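We use cookies to remember your settings and see which pages get read. Accept | Manage choices

March 22, 2025

Home, shoes off, feet on the radiator, and I want to get all of this down before I fall asleep. We did the picture book exhibition in Tremitz today! I have been talking about it since the posters went up, to the point where the kids started finishing my sentences, and it was every bit as good as I'd hoped.

We were out of the house by eight, which for us on a Saturday is close to a miracle. The train from Broraneck was half empty and we got a table. My youngest had packed her own bag and it contained a flashlight, two mittens (not a pair) and our old copy of the lighthouse book with the spine taped up. She wanted the book to "see its pictures." I got a bit choked up over that somewhere around the second tunnel.

The show is up on the top floor of the old library and it's built around the Cliden books, the ones about the little river town where the animals run the ferry. I had those as a child, read in bed by my grandmother in a very bad ferry captain voice, and I've since done the same bad voice for my own two. So walking in and seeing the original paintings at my eye level, with pencil lines still showing under the river, well! I stood in front of the flood picture so long that my son went all the way around the room and came back to get me. The blue is so much deeper than in print. In our copy it's more of a gray, and I always thought that was the weather.

There are 231 pieces on the walls and in the drawers (you're allowed to pull the drawers out, and the kids pulled out every single one). My favorites were the rejected covers. There's one where the ferry is pink. There's another where the otter has a mustache, and my son now thinks it's a crime they didn't use it.
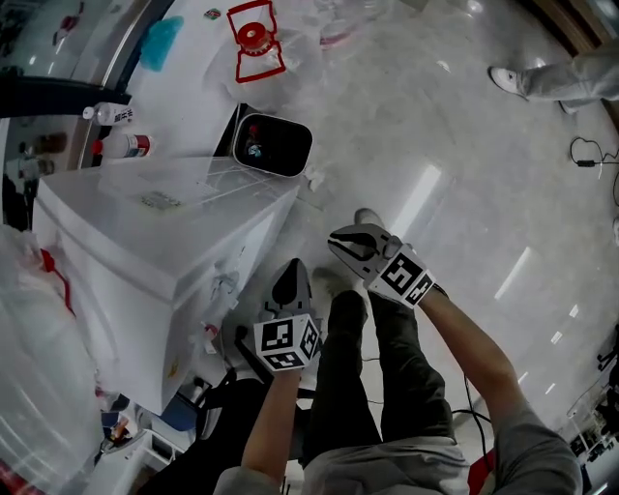 Both hands full, March.

Lunch was at Doãn, the noodle place on the corner across from the library, and I'd go back to Tremitz for the dumplings alone. We sat in the window. My daughter propped the lighthouse book against the chili sauce and read it to her soup. I had the broth with ginger and then ordered a second bowl, no shame at all.

After lunch we went back in, because the tickets are good all day, and I'm so glad we did. The morning had been pretty crowded but by two o'clock there was room to sit in the reading corner. They've made it look like the inside of the ferry, with benches down both sides and a bell you can ring (it gets rung a lot). There's a shelf with the Cliden books in other languages and we had a wonderful time trying to guess which page we were on from the sounds. My son did a whole chapter in what he says was Finnish.

Then the drawing table, where you add your own house to a long paper river. I meant to sit that one out and ended up staying longer than either of the kids. Mine has a crooked chimney and a bakery downstairs. My daughter drew a house for the taped-up book to live in, with a door just its size, and then she worried on the way out that it would be lonely, so we had to go back and draw a second book next door. House number 303, she says. She wouldn't tell me why.

I only let us buy one thing each in the shop. I got the postcard of the flood picture and it's on the fridge already, under the pear magnet. My son got a ferry ticket that's really a bookmark. My daughter spent a very long time choosing and came away with an eraser.

One small grumble: the labels are hung for grown-ups, and I must have read every one of them out loud, twice, with my back bent. My voice is gone tonight. But the kids asked good questions the whole way, like whether the painter got to keep the brushes, and who decides which pictures go in the drawers and which ones go on the wall. I had no idea about either. I'd like to find out.

Bedtime was late and they still wanted a chapter, so we started the first Cliden book over again from the beginning. My daughter kept stopping me to say "we saw that one," and she was right every time except once. I croaked through 7 pages before the captain voice gave out completely, and my son took over and did it better than me.

The show runs until the end of May. I'm already thinking about going back on a weekday, maybe with my mother, who hasn't seen the flood picture since the copy she gave away. I need to look up the trains tomorrow, and find the other two mittens.

4 comments | Share this post

Get new entries by email. Enter your address to sign up. You can unsubscribe at any time.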